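Home Kitchen Laundry Workshop Kids' Rooms Storage Contact

Sorting small toys into bins

Small toys are best sorted on the floor or a low table, over a cloth, into one open bin at a time. The method below assumes a mixed load of building blocks, vehicles, loose parts and soft items, and a household with more toys than shelving.

Lay out a plain cotton sheet or tablecloth before tipping anything out. A single-bed flat sheet is ample. The cloth stops axles and studs scratching a timber top, and its corners can be gathered at the end so that grit and crumbs go outside in one trip. Plain colours show small parts better than prints, although pale yellow will hide yellow bricks.

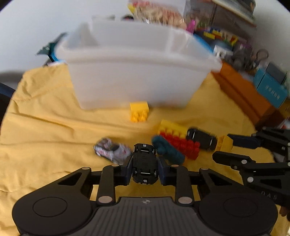 Soft items come out first. Knitted and fabric toys collect hair and crumbs, and small bricks lodge in their folds, so shake each one over the cloth before it goes to the wash pile. Built assemblies are the next decision. A block of joined bricks, such as the yellow row over red on the cloth, takes less handling if it is stored whole, but it wastes space in a shallow container. Break down anything taller than the bin wall. Vehicles without bodies, like the little black chassis with white hubs, belong with the spare parts until the matching body is found. Allow one month for this, then discard.

Bins. Translucent white plastic is preferred to solid colour. The contents can be judged from the side and no label is needed for children who do not yet read. A rolled rim is stiffer than a cut edge and easier on the fingers. Shelf clearance should be measured with the lid on. The Korkodora shallow bin stands 143 mm high with its lid and will go under most cots; the deep version is 173 mm and will not clear the Lambert bed base at the centre rail.

Washing. Hard plastic pieces go in a mesh bag in lukewarm water with a little dish detergent. Rinse, drain and spread on a towel. Wheels on metal axles should be wiped only. Drying takes up to 90 minutes on a warm day and considerably longer in August. Do not put pieces away damp in a lidded bin.

Filling. Put flat and small pieces in first and larger blocks on top. Stop at two-thirds full, or the lower layer will never be used.

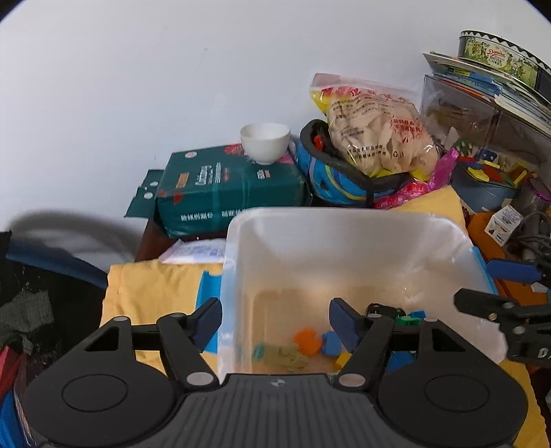 Should different brands of building block be kept apart?

Only if they do not clip together. Test two bricks of each brand; if the fit is firm and they separate by hand, store them in the same bin. Oversize bricks for younger children should have their own.

Wheels, pegs and other loose parts go in a screw-top jar on a high shelf, out of reach of children under three.

Kids' Rooms Storage Next tip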